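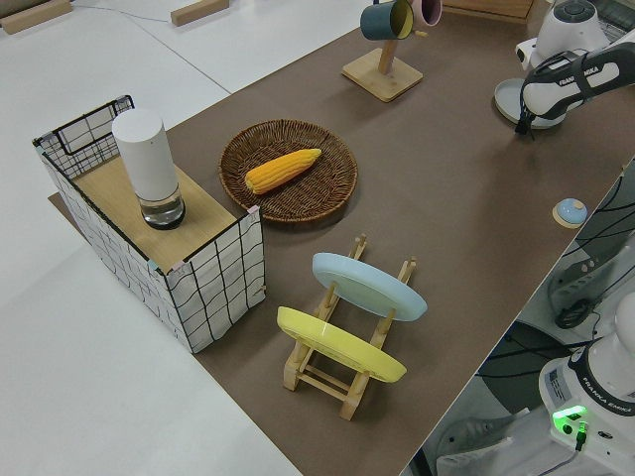
Rindeo kitchen table from the fixed side camera: plates in the rack, corn in the tray, two mugs on the tree.

Ticket: Plate policy scores differently with the head view switched off
Opened by: Romana Hájek
Project: Rindeo, two-arm table tasks
Status: open

Hello all, and thank you for being so patient with me on this one -- I know the queue is long. I've been comparing two versions of the plate policy, both trained on the same 490 demonstrations. One gets the fixed views only, the other gets the head view as well. Each had 50 trials on Tuesday. With the head view it placed the grey plate in 52 per cent of them, and without it in 6 per cent, and that gap seems far too wide to me. I was hoping for a difference, but a modest one I could write up with a clear conscience!

My first thought was the layout. The objects get moved between trials, and from the side it can be quite hard to judge how far the fingers are from the rim of the plate when the left arm comes down low by the rack.

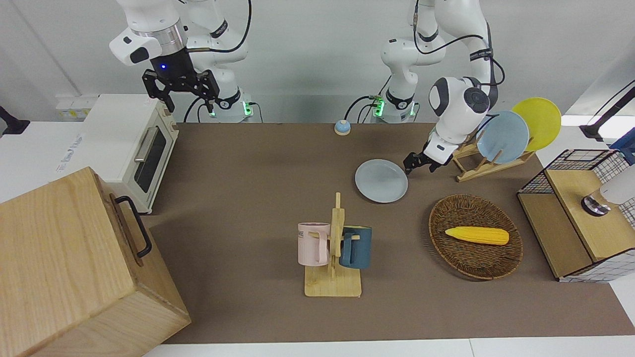 Step 1: Check the camera inputs
Done this morning, with a large pot of tea. I played the logs back through Cadik and the fixed views do arrive, at the right size and in the right order. The time stamps are another matter. In the runs without the head view they lag behind the arm positions, so the policy is being shown a plate from a little while ago and asked to grip it now.

Step 2: Replay with the stamps corrected
Half done. I shifted the fixed views by hand for a few saved trials and the predicted grip point moved back towards the rim, where the people doing the demonstrations tended to take hold. The head view makes this much easier to check, as the gripper and the edge of the plate are both in plain sight.
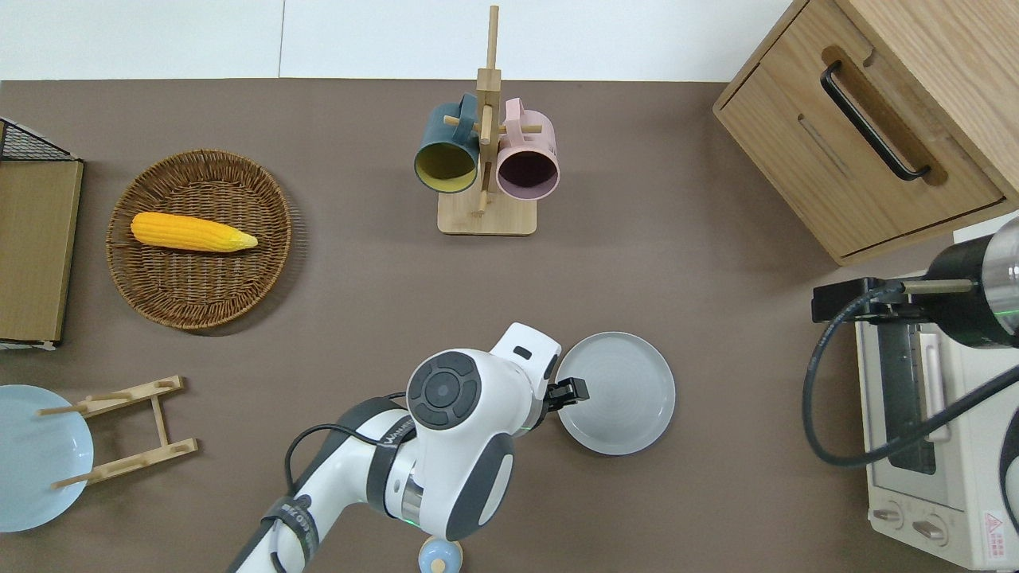 I'd still like to repeat the full set before anybody quotes either score, and I would be very grateful if someone who knows the Badico logger better than I do could look at how it stamps the images when one stream is turned off. My guess is that it waits for the missing stream and then gives up, but I'm only going by the log messages, and they are rather brief.

Please leave the trained weights in the Prendergast folder as they are for now. I'll add the corrected replays to this ticket when they've finished.

Romana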